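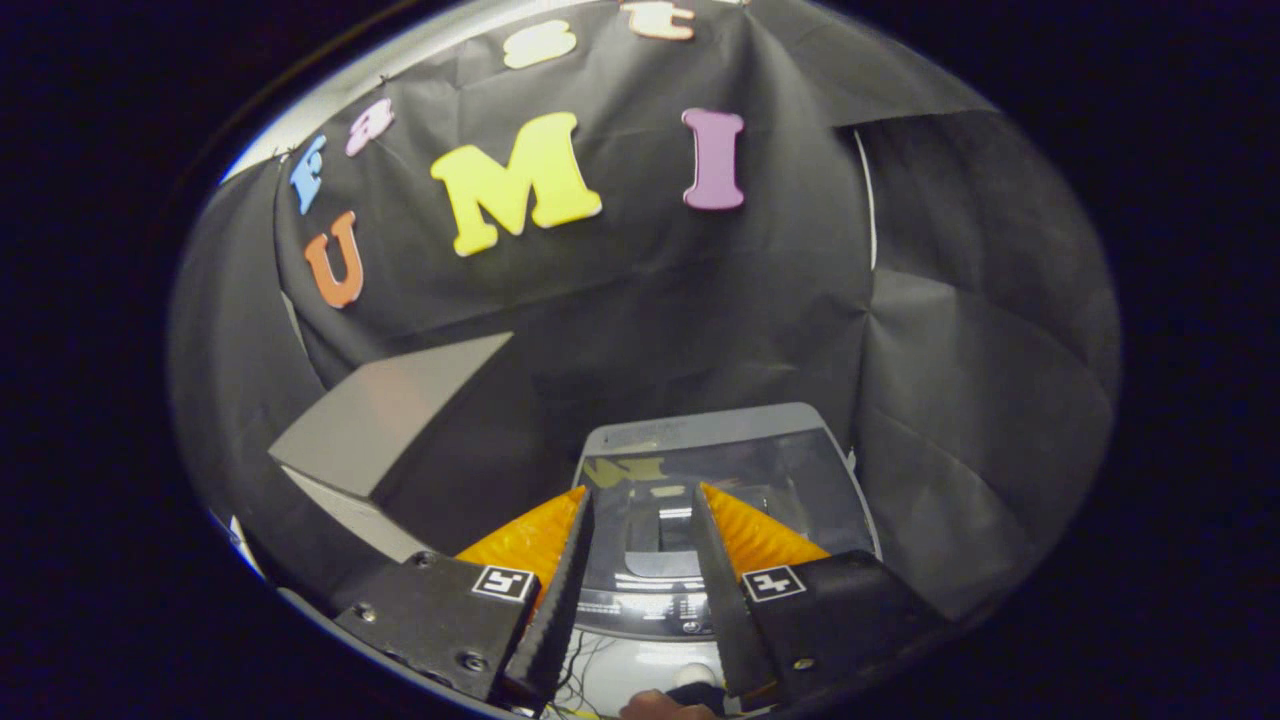
Foam letters pinned to black fabric, in blue, pink, yellow, orange and more.

I learned to read off a refrigerator. My mother kept a set of plastic letters on the door, most of them chewed, and every morning before school she'd leave me a word. Some days it was "soup." Once it was "dentist," and I hid under the porch.

So when I got the urge to make signs for a living (well, for a living and a half, I still keep the books for a tile shop called Kontogiannis), I didn't start with brushes or neon. I started with letters you can pick up and move around.

There's something about handling an alphabet. On a screen, spacing is a number in a box. In your hand it's a fat little gap between an A and a V that looks wrong from the couch and fine from the sink, and you'll get up 11 times to fix it. I do this at night, with the radio on, and I love it more than I can explain to my family.

My first paid job was for Lodar, a bakery with a long skinny window on the shady side of the street. They wanted the name and nothing else. Five letters, easy! I cut them from cork and painted them butter yellow, and by July the sun that supposedly never reached that window had curled the L like a potato chip. I redid the whole thing for free, in painted pine, and they paid me in rye bread. It was very good rye bread.

Stasora was harder. That's a secondhand clothing store, and two S's in one word will humble anybody. An S cut exactly even looks top-heavy, so you cheat the upper curve a little smaller. I cut four of them before I had a pair that looked like sisters. The rejects are hanging in my bathroom.

People ask me about color more than anything, and my advice is pretty boring – pick your background first. Dark backgrounds forgive a lot. Pale letters glow on them, and even a muddy orange perks up. On white you need to be stricter, and I'd stay away from yellow completely unless you enjoy squinting.

If you want to try it, spend $30 at most. Get a craft knife, a cutting mat and whatever sheet material is on sale, and make your own last name. Mine took me two weekends, and the E still leans.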